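繊維製品の表示は「混用率」だけでは足りない

衣類の品質表示で消費者が読むのは、たいてい組成の欄である。綿100%、毛と化学繊維の混紡、といった記載だ。しかし組成は糸の原料を示すにすぎず、その製品が何年使えるかについてはほとんど情報を持たない。筆者は、耐摩耗性と寸法変化率の試験値を店頭表示に加えるべきだと考えている。

原料が同じでも、糸の撚り数、編み密度、仕上げ加工によって耐久性は大きく変わる。甘撚りの糸は柔らかく膨らみがあり、店頭で触ったときの印象が良い。一方で繊維の端が表面に出やすく、摩擦を受けると毛玉になる。手触りの良さと寿命はしばしば逆方向に動くのだが、現行の表示からこの関係を読み取ることはできない。

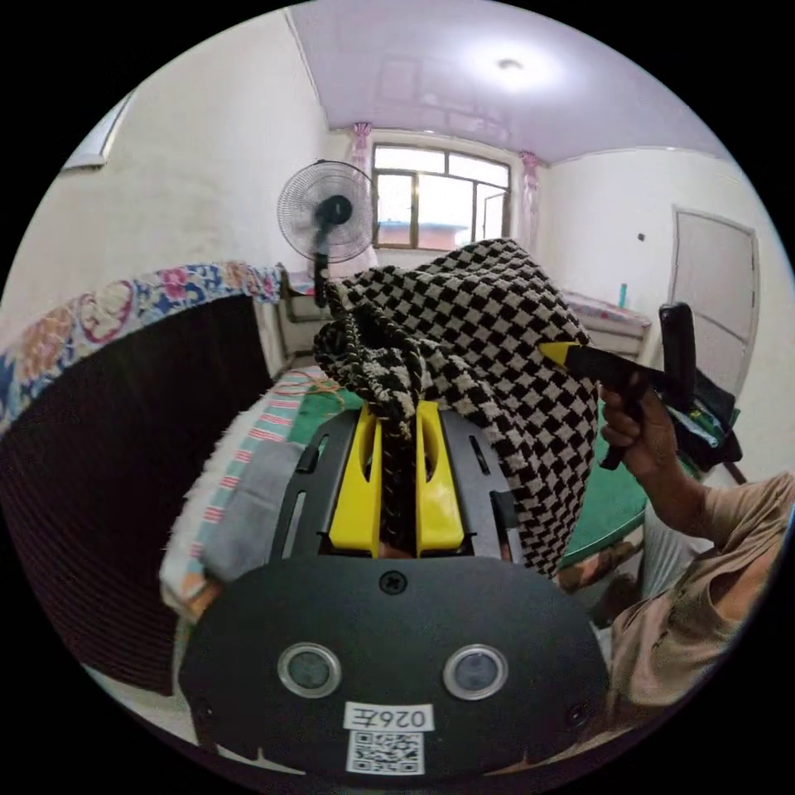

編地の評価では、平らに置いた状態の試験値だけを見ても不十分である。実使用では、首に巻く、結ぶ、鞄に押し込むといった変形が繰り返される。白黒の格子柄のニットマフラーが片側でねじれて結び目のようにまとまり、反対側では広く垂れているとき、同じ一枚の中でも布にかかる力は一様ではない。摩耗は面全体に均等に進まず、折れ曲がる箇所や房の付け根に集中する。表示する値は、少なくとも平面の摩耗と屈曲を伴う摩耗の2種類が必要だろう。

生地メーカーのオノトルム(Onotholm)は、5月から自社のニット生地「Lobo」に摩耗回数の区分を付けている。基準は3,000回で、これを超えても糸切れが生じないものを上位区分とする。区分の数が少なく粗い指標ではあるが、購入者が比較に使える数値を出した点は評価したい。同業のオケオ(Okeo)は試験値を取引先にのみ開示しており、小売の段階で情報が消える。測定は済んでいるのだから、追加費用の大半は下げ札の印刷にとどまるはずである。
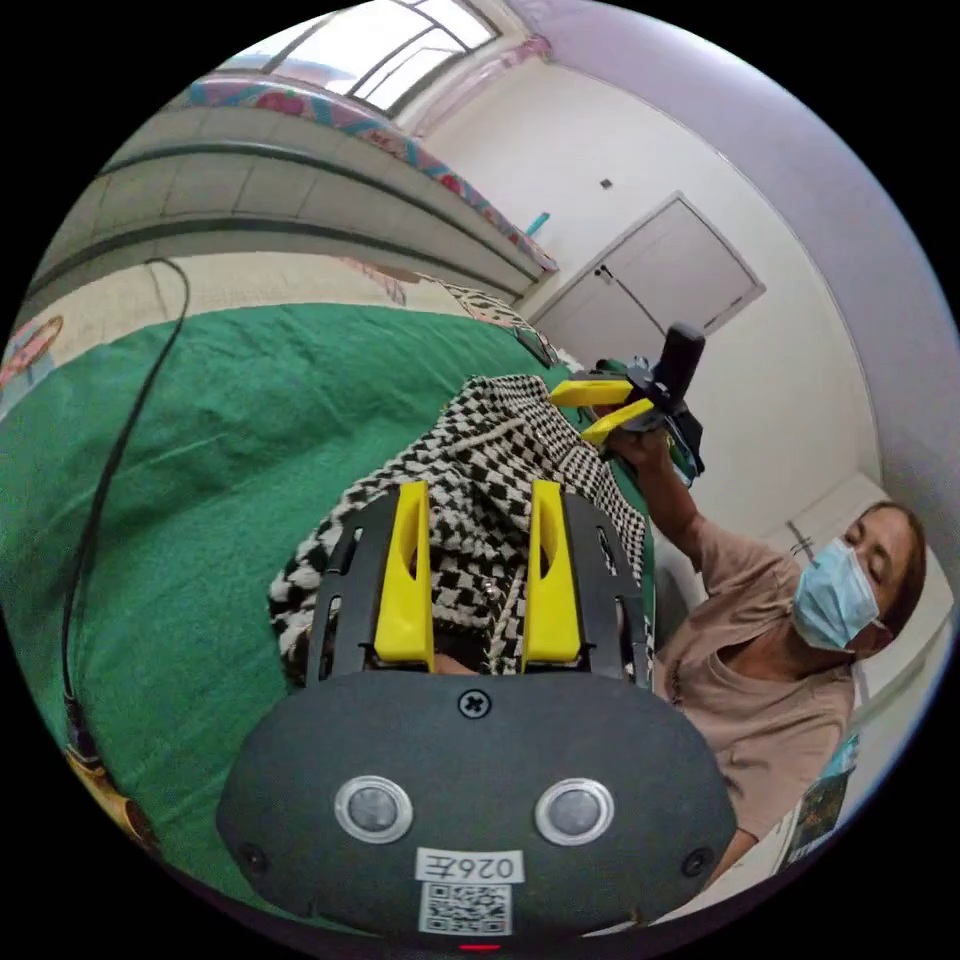
白黒の千鳥格子の布地。

反論は主に2つある。第一に、試験条件が各社で異なれば数値の比較に意味がないというもの。これは正しい。ただし、荷重、摩擦布の種類、終点の判定方法を併記すれば、条件の違い自体が読めるようになる。条件の統一を待つ間、何も出さないことの理由にはならない。

第二に、消費者は数値を読まないというもの。筆者の見方では、読まれないのは数値が価格と結び付いていないためである。区分ごとに想定使用年数の幅を示せば、一年あたりの費用を各自で計算できる。織物でも編物でも、柄物は染色や色糸の管理に費用がかかり、価格が上がりやすい。その上乗せ分が耐久性によるものか意匠によるものかを区別できる表示は、売り手にとっても不利ではない。

残る課題は洗濯後の値である。新品時の試験だけでは縮みと毛羽の増加を捉えられない。洗濯を規定回数行った後の測定値を併記項目とし、未測定の場合は空欄のまま表示させるのが妥当と考える。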